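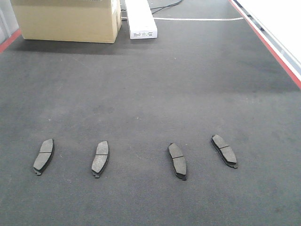

Plerkbridge Works, Equipment Planning Meeting
April 2025, upstairs meeting room

Present: production, maintenance, quality, purchasing, finance (first half only), safety
Apologies: IT

## 1. Minutes of the last meeting

Accepted with one correction. Under item 4, "compressor service" should read "compressor replacement." Purchasing to fix the file copy.

## 2. Matters arising

- Floor marking for the new cell is done except the aisle side by the degreaser.
- The electrical drop has been quoted but not ordered. Maintenance wants the cell layout settled first so the drop isn't moved later. Agreed.
- The old shrink wrapper is still in the way. Finance confirmed it is fully written off and can be scrapped.

## 3. Brake pad handling cell

Production went over what the cell is expected to do. Pads come off the finishing line in bulk and are now picked by hand, turned friction side up, and set in trays for inspection. The cell would take over picking and placing. Inspection stays with people for now.

Current volume is 1,709 pads per shift on the aftermarket line. Production asked that this number be used for sizing and not the higher one in last year's plan, which assumed the export order.

**Arm.** Two quotes are in, one from Tiltix and one from Hauksdóttir. Both arms have the reach and payload. The Tiltix price includes the controller and a stand. Hauksdóttir quotes the stand separately and has not yet sent the price. Maintenance prefers Tiltix on spare parts, as the joint covers can be changed in house. Quality had no preference.

Finance asked whether one arm could serve both lines. Production said not without moving the finishing line outlet, and that work is not in this year's budget.

**Gripper.** Longer discussion. The pads don't arrive lined up, and each one has a tab on the backing plate that a parallel gripper can catch if it comes in from the wrong end. Options looked at:

| Option | For | Against |
|---|---|---|
| Parallel fingers, custom tips | Cheap, easy to repair | Needs a good angle reading for each pad |
| Magnetic | Fast, grips the steel plate | Plate is underneath when the pad is friction side up |
| Vacuum | Simple | Groove across the friction face leaks air; dust |

Vacuum was dropped. Magnetic kept open only if the tray can be loaded plate side up, and quality does not want that. Parallel fingers are the working choice. Tips to be cut in our own tool room, two sets to start.

**Vision.** Dark pads on a dark surface were raised as a concern. Quality suggested a lighter belt or mat under the pick area and thinks that would cost less than better lighting. Maintenance said a light belt will be black within a week. Agreed to price both before choosing a camera. Mestdale has offered the loan of a camera and lamp through July at no charge, with return shipping on us.

**Guarding.** Safety will not sign off on a layout with open access on the aisle side. A light curtain is acceptable. Cables must be in covered trunking or overhead before anyone runs the arm at full speed. Safety asked for this to be written into the purchase order for installation, so it doesn't come back later as an extra. Agreed.

## 4. Budget

Finance reported that the cell can go ahead under this year's capital line if the arm, gripper, and guarding are ordered together. Vision may be ordered separately.

Small items:

- $500 approved for gripper tip material and fasteners
- $1,000 approved for trunking, cable covers, and labels
- Training not approved yet. Finance wants to know how many people and whether the arm supplier includes any days. Purchasing to ask both suppliers.

Production asked for a contingency. Finance said to come back with a figure and what it covers.

Finance left the meeting at this point.

## 5. Trial before purchase

Quality asked that no arm order be placed until the chosen supplier has run our own pads, mixed angles, in front of us. Maintenance was concerned about delay. Agreed that the trial goes ahead if it can be held before the quotes expire. If it can't, purchasing will ask for an extension first.

Pads for the trial are to come from normal production and include rejects with chipped edges. Quality will set the pass mark in writing beforehand.

## 6. Actions

- Purchasing: stand price from Hauksdóttir, training terms from both suppliers, scrap pickup for the shrink wrapper
- Maintenance: prices for belt, mat, and lighting; light curtain quote
- Quality: trial pass mark, pads for both suppliers
- Production: contingency figure, revised layout drawing with the electrical drop shown
- Safety: wording for the installation order

## 7. Any other business

Maintenance reported that the pallet truck with the bent fork is back in use and should not be. Production to tag it out.

Next meeting to be set once the trial dates are known.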